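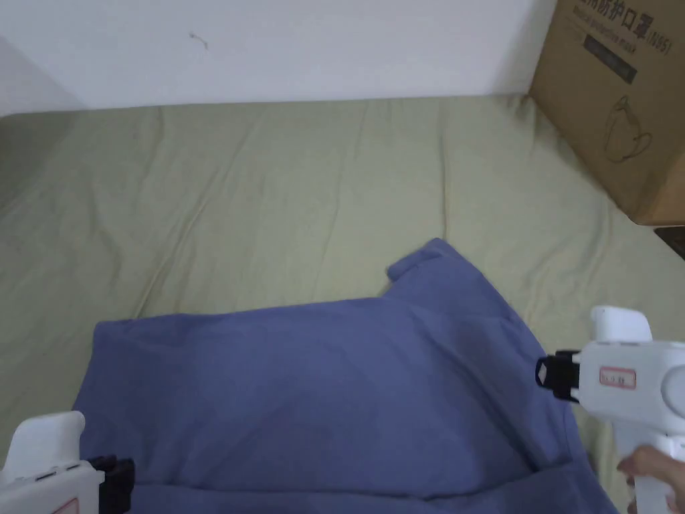

Photo: Shahnaz Samarakoon, Landmont course archive

Unit 2 - Good practice when recording cloth tasks with hand-held grippers

These notes go together with the Drotum lab guide. Please read them before the October practice.

Before recording, spread the garment on the bed and check that both grippers can reach its edges. Look at the background also. Boxes with printed text may stay, but names and addresses must be covered.

Hold each gripper by its handle and keep the fingers away from the jaws. Close the jaws slowly on the fabric. If the cloth slips, do not stop - continue and write "slip" in the log. A corrected mistake is useful data, a deleted one is not.

One recording is one fold task, maximum 30 seconds. After 20 recordings, take a rest and clean the jaws.

The operator who holds the grippers does not approve his or her own recordings. Another student must do it, using form 1611.

Questions about the form go to Ashraful Bepari. For homework, read the Pacheco checklist and mark the points which our lab does not follow yet.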